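COMMUNIQUÉ DE PRESSE – 2018-02-04

Les paniers de Zandiddale changent de formule, et je vous raconte tout

Bonjour à toutes et à tous ! Je sais, d'habitude un communiqué commence par « la coopérative Dellow a le plaisir d'annoncer ». Alors voilà, c'est fait : la coopérative Dellow a le plaisir d'annoncer qu'à partir d'avril, ses paniers de fruits et légumes seront livrés dans toute la vallée de Zandiddale, et plus seulement au bourg. Je m'occupe des paniers depuis le premier hiver, j'ai répondu moi-même à une bonne partie de vos messages sur le sujet (et ils étaient nombreux, merci !), et je suis vraiment contente de pouvoir enfin dire oui.

Concrètement, nous passons à 400 paniers par semaine. Il y aura 2 tailles : le petit, pensé pour une personne seule ou un couple, et le grand, pour les familles ou pour ceux qui font de la soupe comme d'autres font du sport. L'abonnement annuel au grand panier est fixé à 595 euros, payable en une fois ou en trois fois sans frais. Le tarif du petit sera affiché au dépôt avant l'ouverture des inscriptions – on finit de caler les quantités avec les producteurs.

Côté contenu, on garde ce qui vous plaît : des légumes feuilles toute l'année, des racines en hiver, des tomates quand c'est la saison des tomates et pas avant. Et on ajoute ce que vous réclamiez dans le questionnaire de l'automne, à savoir davantage d'agrumes l'hiver et quelques légumes asiatiques, le bok choy en tête.

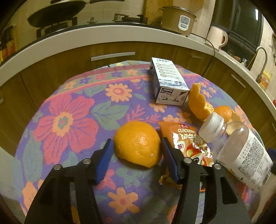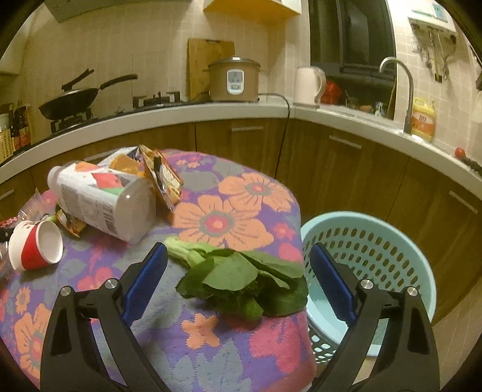 Une orange, un bok choy, et une nappe à fleurs.

Les agrumes viendront de la maison Gulyás, qui nous fournit déjà les citrons et qui accepte de livrer en cageots consignés. Pour le bok choy, ce sont les maraîchers de Pamodstead qui se lancent, sous tunnel, avec un premier semis déjà en terre. Je vous conseille de le couper en deux dans la longueur et de le saisir à la poêle avec de l'ail, face coupée contre le fond. Les feuilles, je les ajoute à la toute fin, hors du feu. Ma mère le met dans le bouillon avec un zeste d'orange et elle a bien raison.

Les points de retrait seront au nombre de 3 : le dépôt Dellow, l'ancienne gare de Zandiddale et la halle de Pamodstead. Pour la livraison à domicile, il faut se signaler au moment de l'inscription. Pensez à rapporter vos cagettes, même abîmées – on les répare !

Les inscriptions se font au dépôt ou par courrier, le bulletin est à retirer à l'accueil. Les abonnés actuels gardent leur place d'office et n'ont rien à renvoyer, sauf s'ils changent de taille. Les journalistes qui voudraient visiter les tunnels ou goûter les oranges sont les bienvenus, il suffit de prévenir l'accueil la veille.

Contact presse : coopérative Dellow, service paniers, Zandiddale

Commentaires (3)

lili_du_bourg : Enfin la gare !! Je m'inscris dès que possible.

Marmiton52 : Est-ce qu'on peut suspendre le panier pendant les vacances ?

Service paniers : @Marmiton52 oui, en nous prévenant une semaine avant, et le panier est reporté en fin d'abonnement.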